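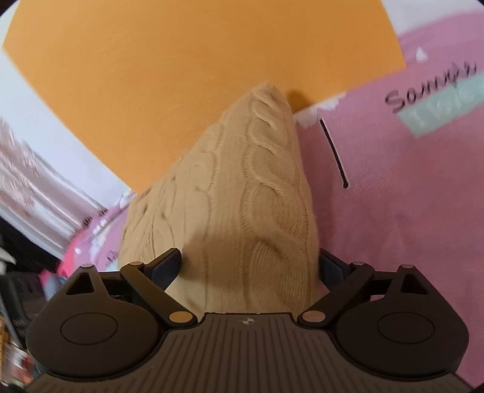
On 9/17/20 the Bundgaard list moderator wrote:

> The Bevik local post stamps, first issue, were printed in sheets of 200.
> Claltico gives the total as 3,000 for each value, so we should expect
> 15 sheets. I have never met a copy of the 3 øre with a plate flaw, and
> I think that the plate was clean. If any member knows otherwise, please
> write to the list.

Dear all,

I want to add something to this. I own a block of four of the 3 øre from the lower left corner of the sheet, and the stamp next to the margin has a small break in the frame line, under the letter V. At first I took it for a weak impression. But in February I bought a single on cover at a Nultico sale, lot 997, and it has the same break in the same place. The cancel touches the stamp only at the top, so the line can be seen well.

Two copies are not many, I know. They can come from the same sheet, and then it would prove little about the plate. The paper does not look equal to me: the block is on a thin paper with yellow gum, and the single seems thicker, but it is still on the cover and I do not want to lift it.

About the total I am also less sure. Claltico repeats the number from the older Bundgaard handbook, and the handbook does not say if the remainders are included. If they were burned, as I have read in one place, the number sold must be lower.

My questions to the members are these. Does anybody have the lower left corner without the break? And has anyone seen the thick paper in mint condition, with the gum? I can send scans of both items in high resolution to those who ask me off the list.

Please excuse my English.

With kind regards from a quiet reader of the list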